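Speaker notes, June open evening — Marberg College of Further Education

Start on time. Danang has the slides, I have the clicker. Keep the welcome short.

- We have 1306 learners on the books this year, 107 of them on part-time evening courses.
- Two campuses: Marberg Road and the Ismail Building. Say which courses run where, as people mix them up every year.

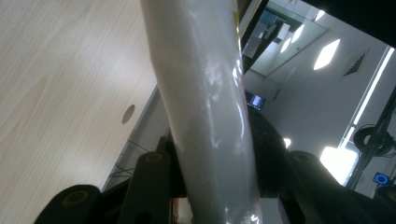
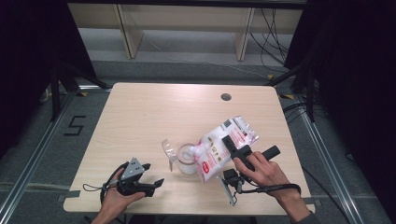 **Can I change course after I have enrolled?**

You can change in the first two weeks of term if the new course has a place. Speak to your tutor first, then fill in the transfer form at the front desk.

Next slide: fees. Don't read the table out. Say that evening learners can pay by the month, and that Hidayah Harahap in admissions will go through the forms with anyone who wants to.

Entry routes — adults without the usual grades can apply. They come in for a short interview and a writing task. Dewanti Menon runs these and will be at the table by the door until 8.30.

Buses: the last one from the Ismail Building leaves at 9.10. Mention this twice.

Hand over to Védís Baldursdóttir for student support (ten minutes). If she runs over, drop the library slide and go straight to questions from the floor.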